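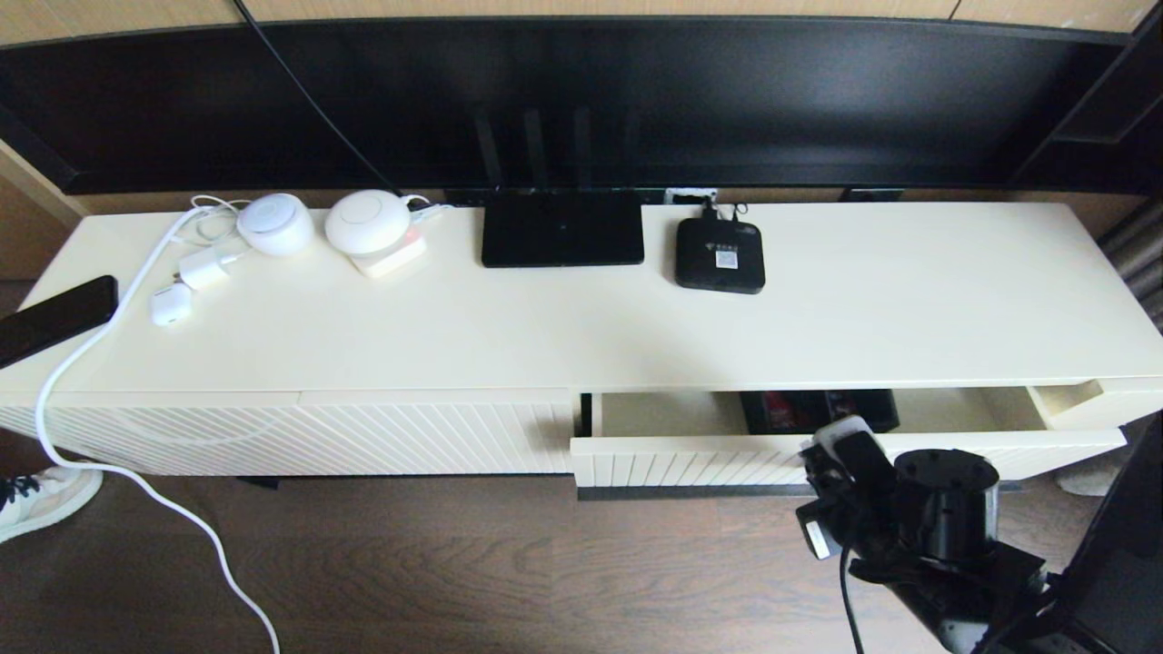
Home Energy and the Household Bill
Session 4: Standby power and small loads

Tutor: Catríona Ó Néill
Handout revised 2019-02-13

Last session dealt with heating and hot water. This one covers the small things that stay plugged in: speakers, set-top boxes, chargers, televisions, routers. Each takes little by itself, and most people leave them off the list when they first try to account for a bill. Please bring your Session 3 worksheet, as we will add to the same table.

Terms

Power is the rate at which a device uses energy, measured in watts (W). Energy is power multiplied by time, and the supplier bills it in kilowatt-hours (kWh). One kilowatt-hour is 1000 watts running for one hour. Students often mix these up in the written test — a watt is never "per hour".

Standby power is what a device draws when it is plugged in but not doing its main job. A television waiting for the remote control is on standby. A smart speaker listening for its wake word is also on standby, although it is doing more work than the television and usually has a network connection to keep up.

No-load power is a narrower term. It means what a charger or adapter draws when it is plugged into the wall with nothing on the other end. Modern chargers draw very little in this state. Older ones with a heavy transformer inside draw more, and you can often feel the warmth in the casing.

Worked example

A device draws 10 W on standby and is left on all year.

10 W × 24 hours = 240 watt-hours a day, or 0.24 kWh
0.24 kWh × 365 days = 87.6 kWh a year

Multiply by the unit price on your own bill. Leave out the standing charge, as you pay that whatever you use.

Now compare a heater of 700 W used for four hours. That is 2.8 kWh, the same as the standby device uses in a little under 12 days. The heater is the bigger load by a long way while it is on. The standby device catches up through hours alone.

Measuring

We use the Trukden plug-in meters in the cupboard at the back of the room. Set the meter to watts and wait for the reading to settle. Some devices take several minutes to drop into standby after being switched off at the remote, and a reading taken too early will be too high. Oisín Mac Carthaigh will show how to use the logging function, which you will need for anything that switches itself on and off, such as a fridge.

Do not use the meters outdoors or on an extension lead that already has a heater on it.

Common mistakes

Reading the rating plate as if it were the usual draw. The plate gives a maximum. A device marked 500 W may spend most of its life well below that.

Counting a charger twice, once for itself and once for the thing it charges. The meter at the wall already includes both.

Forgetting equipment that feeds other equipment, such as a signal booster in the loft.

For next time

Measure four devices at home, in use and on standby. Write down the time of each reading as well as the watts. Work out the yearly standby figure for each one and show your working.

Reading: Pettigrew, chapter 10, up to the section on lighting. The part on power factor is optional and will not be tested.

Meters may be borrowed overnight. Sign the sheet by the door and bring them back before the next session.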